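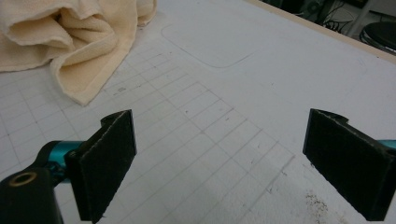
March 30, 2026
By the Dudlow workroom desk

Towel folding, Irkus table

The Irkus table is used for small linen: hand towels, face cloths, dish cloths. Its surface is a white board printed in part with a thin gray grid. The grid is there for squaring a fold. Lay the near hem along one line, bring the far hem over, and check that the sides run parallel to the lines before pressing anything flat. Dark cloth shows an error at once. Pale cloth needs a second look from directly overhead.

Stock for this set came from Kowalczyk in two lots, 2203 and 3573. The second lot has a softer pile and a heavier hem, and the hems stack up on one side if every fold is made in the same direction. Alternate the direction – first fold away, second fold toward – and the bundle sits level.
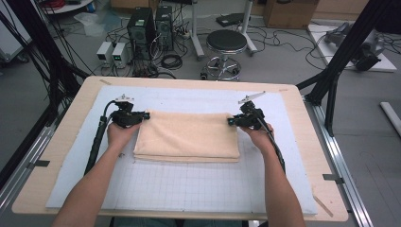

Peach is the easiest of the Kowalczyk colors to work with on white. The edges stay readable after several folds, and wrinkles in the top layer show up well under flat light. Hold a folded towel by its left and right sides when turning or moving it. Lifting by one corner lets the inner layers slide, and the rectangle has to be made again from the start.

Wrinkles near the sides are normal after handling and can be smoothed from the center outward. Wrinkles across the middle usually mean the first fold was off the line.

Finished bundles go to the Ukaston shelf in stacks of 50, folded edge facing out. The shelf holds 272 when full. Lots are kept apart, as the two piles compress differently and a mixed stack leans.

Dish cloths are on the next page. They are thinner and take one more fold.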